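**Re: Brine strength for whole jalapeños, second batch gone soft**

**skoltton_jars** wrote:

Second crock of whole jalapeños went soft before day 30. Brine was 4% by weight of water, unchlorinated, pickling salt. Crock sat in the pantry. pH strips read under 4 when I pulled them, so I'm not worried about safety, only texture. First batch used the same numbers. What should I change first, salt or temperature?

**Urban** wrote:

Salt. You calculated on water only. Whole peppers are mostly water and hollow, so the brine evens out well below what you mixed. Put the crock on the scale, tare it, add peppers and water, and take the percentage from the total. For 1,000 g combined, 4% is 40 g. Most people who weigh only the water end up low.

Also slit each pepper once near the stem. Unslit ones trap air, float, and ferment unevenly.
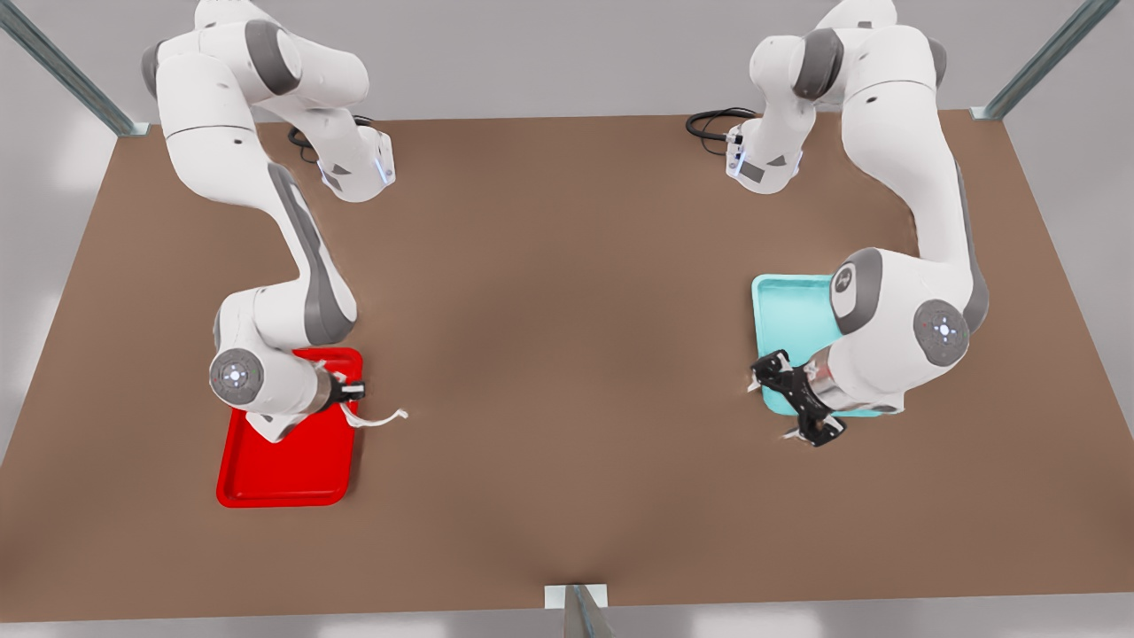 **Ludmila Zeman** wrote:

I disagree on the slit. I have run both ways since January and the slit ones were softer every time, with salt figured on total weight. What helped was cutting off the blossom end and adding a grape leaf per jar. I'd look at pantry temperature before touching the salt.

**Urban** wrote:

Were the slit and unslit jars from the same picking? Late peppers with thin walls go soft in anything.

**Ludmila Zeman** wrote:

Same plants, same day, split between two Lilberg crocks. Small sample, granted.

**skoltton_jars** wrote:

Pantry was 78 F when I checked this afternoon. I left the blossom ends on. Peppers were the last of the season, some already turning red, so that may be part of it.

**rarkevine** wrote:

78 is too warm for a month. At that temperature I move mine to the fridge after a week or so. If you want to keep them out longer, find a spot in the 60s.

Change one thing per batch or you won't know which one fixed it. The soft ones are fine for sauce. Blend with 100 ml of the brine per jar, strain, refrigerate.

**skoltton_jars** wrote:

Basement it is, salt on total weight, no slit. I know that's two changes. There are only enough peppers left for one more crock.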